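Deline Storage Bins: Common Questions

Which bin do the cans go in?
Gray-blue cans and jars go in the blue bin. Stand them upright, lids up.
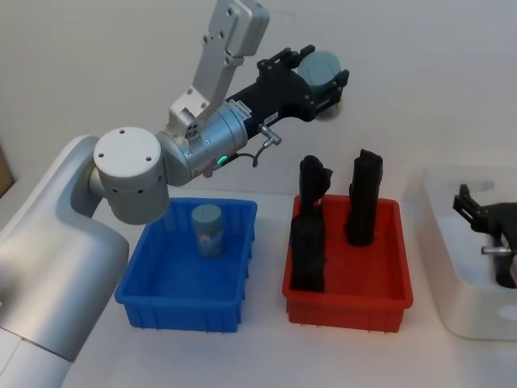
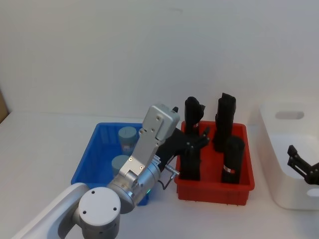
Sorting Guide, Issue 3, page 102

What is the red bin for?
Black containers. Keep these upright too.

Can I stack full bins?
No. Set them side by side on a table.

A label is coming off. What now?
Tape it down, or ask Jyoti Nishad for a new one.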